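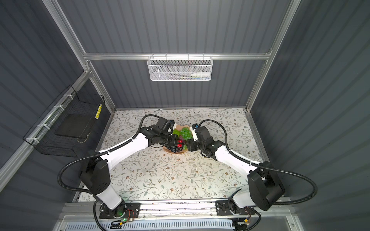

Leafy vines and small flowers on a pale cream surface.

News > Business > Golivholm

Textile printer Basent will reopen its Golivholm mill shop in November, selling floral table coverings by the yard. The shop closed when the company moved its warehouse out of town.

Manager Nurhan Demirtaş said 35 patterns will be in stock at opening, most of them taken from the firm's older pattern books. Small flowers on light backgrounds still sell best, she said, and stripes have been slow.

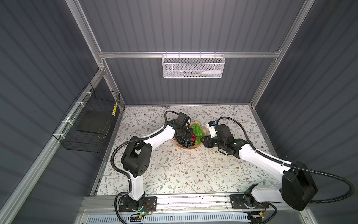
Hours and parking

The shop will open at 10 a.m. and close at 5 p.m. There are 45 parking spaces behind the mill, with the entrance on the river side. Remnants will be sold from a separate counter run by Tuncay Ateş.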